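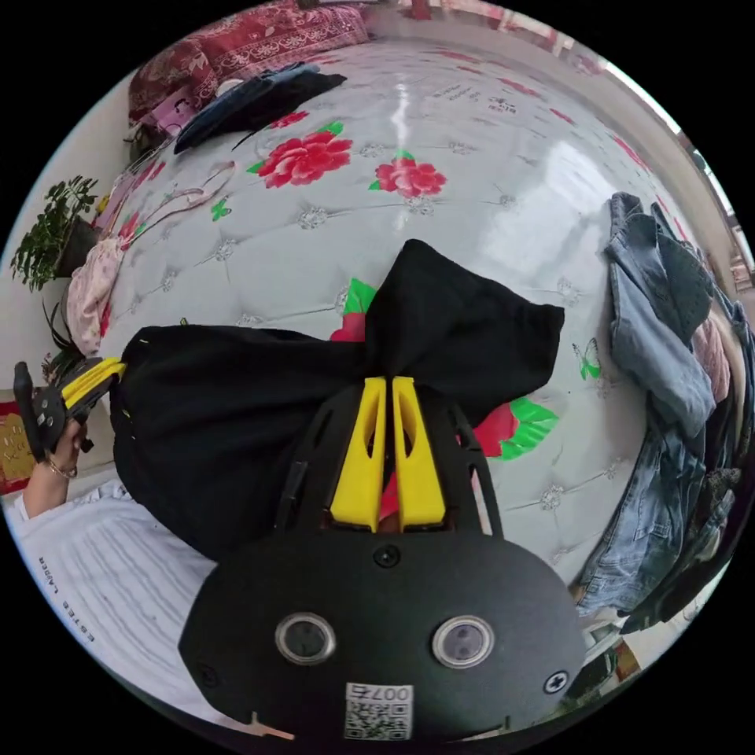
Some notes on a fault we had in October with the hand-held grippers we use for collecting clothes-folding data. Posting it for anyone else who runs them in pairs.

1/ The fault: a finger would stay closed after the operator let go of the trigger. Mostly on soft stuff, and worst on dark, thin cloth. Jeans were fine.

2/ Kiri Henare hit it first, on a Friday. The right gripper held on for 3 seconds after release, the left opened normally, and the cloth got pulled sideways. The log said both were open.

3/ That last part is what bothered us. A stuck finger you can see. A log that says "open" while the finger is shut goes straight into training.

4/ Reiko Uchida took one apart at the Stistham bench. Lint had packed into the slide under the finger mount. The position reading comes from the trigger side, so it never saw the jam.

5/ We went back through 900 recordings. Some 400 had at least one bad release. We pulled all of them — no attempt to repair the labels.

6/ There was a safety side too. Aoi Tanabe got the edge of her thumb pinched freeing a finger by hand. Skin not broken. The rule now is power off first, then use the plastic pick.

7/ Changes so far: brush out the slides every 20 recordings, and do an open/close check on scrap cloth before each session. Hakeo is sending mounts with a wider slot. I haven't tried them yet.

8/ Kirsty Paewai is adding a second reading at the finger itself. Will post when it's been through a full week.

14 replies 37 reposts 112 likes

Back to top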